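Cavura Side Table, Brown Wood

Product code 362
In stock at Dravbridge. Delivery in 4 working days.

The Cavura is a plain rectangular table meant to stand against a wall. It was drawn up for hallways, spare rooms and the end of a living room where post, bags and odds and ends get put down. There is no drawer and no shelf underneath, so the whole of the top is free to use and the floor below can be swept without moving anything.

The top is brown wood with an oiled finish. Colour and grain differ from one table to the next, and we can't match a table to one bought earlier. If you are ordering a pair, please put them on the same order and we will pick two that sit well together.

At this depth the table takes upright things along the back, such as a vase of dried roses and a couple of paper carrier bags, and still leaves room in front for an open cardboard box and small bottles. 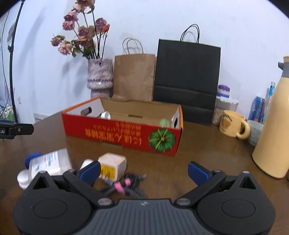 Size and weight

Height: 700 mm
Largest load, spread evenly: 170 kg
Legs: four, bolted on from below
Packed in one flat carton

Putting it together

Lay the top face down on a blanket. Fit each leg with the bolts supplied and tighten by hand first, then with the key. Turn the table over with two people. The feet can be wound in or out a little if your floor is uneven.

Care

Wipe with a damp cloth and dry straight away. Stand vases on a mat, as water left under the base will mark the oil. Dried flowers shed a little, and the bits are best brushed off before wiping. Don't drag boxes across the top, particularly any with staples in the bottom.

Re-oil once a year, or sooner if the surface looks dull. Saken clear oil is the one we use in the workshop and is sold separately. Leave overnight before putting anything back.

Returns

Unused tables can be sent back in the original carton. Once the legs have been bolted on we can only take a table back if it is faulty. Spare bolts and feet are kept at the Kamath parts counter and can be posted.

Page last changed March 21, 2026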